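Do You Need a New Table, or Just an Afternoon?

Lestden Household Newsletter, August
By the Home Desk

[Print this item] [E-mail this item]

Every summer the mail fills up with offers to "restore" pale wood tables. The latest one we got promises a showroom surface in 14 days. I have my doubts, and most of them come from having cleared and wiped a lot of tables.

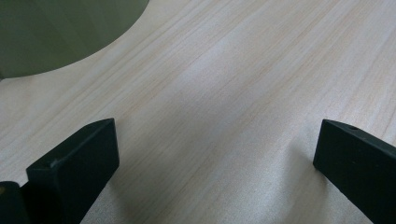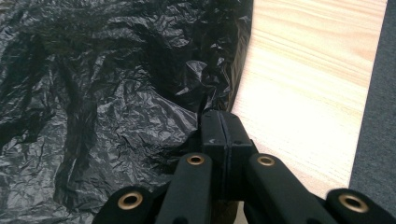
Start with price. Loden will sell you a new table for $1,889, delivered. Stougaard will refinish the one you have for $647, pickup extra. Either may be money well spent if the top is split or the finish has worn through. A table that looks tired in the evening and fine at breakfast doesn't need either one. Light wood changes a great deal with the window it faces, and the people writing the brochures know that perfectly well.

Then there are the kits. Ikance puts out a four-step one, with a cleaner, a "conditioner," a "sealer" and a cloth. I used all of it on one end of a table and plain water with a drop of dish soap on the other. A month later I couldn't tell which end was which, and neither could anyone who ate there. The cloth was good. I kept the cloth.

What does help is dull. Take everything off the table, including the pot or canister that has lived in one corner since spring. Wipe with the grain using a cloth you have wrung out hard, then go over it again with a dry one. If there's a ring where something round has been sitting, leave it alone for a few days before you buy a product for it. Some rings fade. The ones that don't are usually in the finish, and no spray I have tried gets at those.

A word on trash bags, which a reader suggested as a cover for the table during messy jobs. I'm not convinced. They slide, they bunch up, and anything that gets underneath stays there. An old bedsheet lies flatter. Keep the bag for the trash, and have it open before you start so you aren't walking crumbs across the floor.

The advice to oil everything once a season also gets passed around a lot. Find out what finish you have first. Oil on a sealed top mostly sits there and picks up dust, and then somebody sells you a cleaner for the dust.

Stougaard says its price includes a "wood health assessment." I asked what gets assessed and was sent the same brochure again.

Contact the Home Desk | Copyright Lestden Household Newsletter | Back to top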